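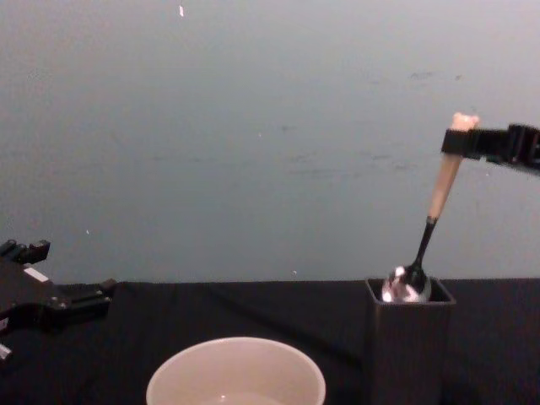
Slide 1. Spoon, dark container, white bowl.

Speaker notes, Azucena Alvarado. Serving stations for the Olvera lunch room, 22 Oct 2020

Mic check. Water. Dont start with the budget slide again.

Open with the bowl. One bowl, one spoon, one container to scoop from. Whole talk is about that. People hear "serving station" and picture the long buffet at Grilholm with the heat lamps. Say early: small tables, one person at a time, dry foods only. Oats, rice, lentils, granola.

Who has eaten standing up this week? (wait for hands)

Quick history, keep to a minute. Olvera opened its lunch room in May. Seats 70. First month we put everything out on one table and the line went out the door. Then split it up. Served 3,096 bowls since. Pause on that number.

The container. Square, open top. Square because a spoon gets into the corners if you tilt it, and square ones sit tight together on the shelf. Round ones we tried first, wasted shelf. Open top while serving, lid goes on the second the line ends. Fill to two-thirds. Overfill and the first scoop goes on the cloth.

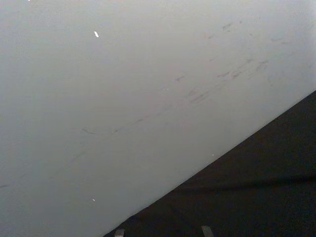 Walls. Skip if running late. Put the table right up to the wall and you will get marks on it, chair backs, elbows, trays, whatever. Use a paint you can wipe. Gunevow sells a washable gray we like, ask me after for the shade. Touch up twice a year and quit worrying about it. Or leave a hand's width of gap, but then spoons fall down the back. We picked the marks.

Spoon next. Long enough handle that fingers stay out of the food. Light-colored handle, dark container, people find it without looking. Never leave it standing in the food between servings, give it a rest or a saucer. One spoon per container, no sharing with the next table. Allergies!! Slow down here, this is the part they need to write down.

Story about the lentils and the ladle. Short version only. 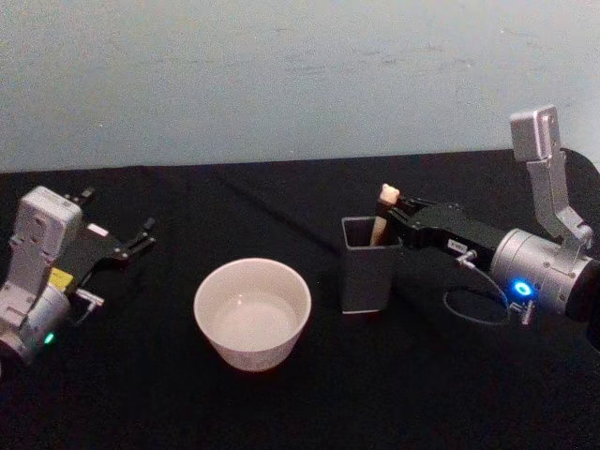
Table covers took us longer than the food did. White was first, looked great till about ten minutes in. Then a print, too busy, couldn't see spills. Now black. A white bowl on black cloth, you spot it from the door, and you see right away whether there's anything in it. Downside is it shows every fold, so creases like those get steamed out if we have time, and we mostly don't. Rice shows up too, good, means somebody sweeps it. Fluvgate does the laundry for us, 38 cloths in rotation. Two per table per day, swap after the first sitting.

Bowl placement: near the edge, toward the person. Container behind it. Short trip for the spoon, less on teh cloth.

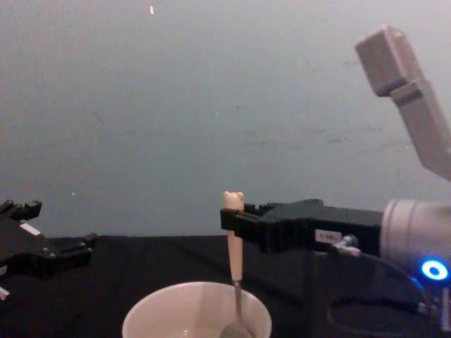
How many tables do you need to start?
Two. One for grains, one for toppings. Add a third when the line gets past the coat rack, and not before.

Money, fast. Full setup for the room came to $983, covers and spoons and containers, tables we already had. Laundry is separate, thats monthly. Handout has the list.

If time: kids' height table. Lower, wider bowls, shorter spoon. Still working on it, ask for ideas from the room.

Questions. Repeat each one into the mic. Somebody will ask about soup, answer is no soup at these tables, goes through the kitchen window.

Leave the contact slide up. Collect the clipboards on the way out.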